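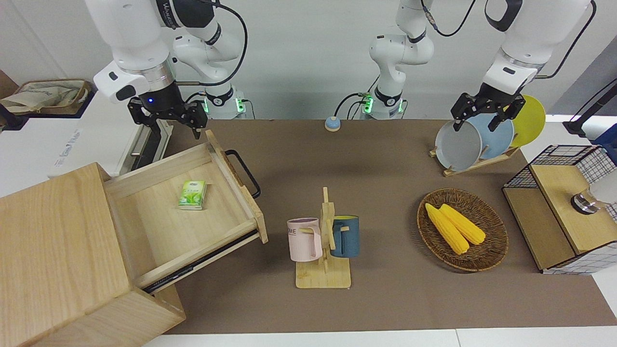 Where do the packets and sachets go now? In the wide drawer with the black bar handle, on the smooth pale bottom where I can see them the moment it slides out.

So that is one thing settled, and it has only taken me most of December. I had been keeping every little packet in the old biscuit tin on top of the fridge, and each time I wanted one I had to fetch the step stool, and then of course it was the wrong one, and back up I went. Rafia watched me do this twice over one pot of tea and told me quite kindly that I was being daft. She was right, bless her!

I do love a light wood drawer. The one in the Clornthorpe flat was painted such a gloomy brown inside that you could lose a whole spoon in it, and we did, more than once. A pale bottom makes all the difference, and so does a proper metal runner down the side. Mum's old dresser used to need a hip and a bit of bad language.

Then plates. I have gone over to standing them upright (Mehwish's idea, she has had hers that way for years) and I keep wanting to pile them flat again out of habit. It is much easier to take one without lifting the lot, though I worry about the big ones from Nwankwo, which cost me 14 pounds each and would break my heart.

Still to do: the tea towels, the string, and the carrier bags, which I am not looking forward to. Hryhorii says to throw out 100 of them and I would never notice. He may have a point, but I always seem to need one the day after.

Soup for supper, the last of the leeks. Must ring Sudheer about the shelf brackets before he goes away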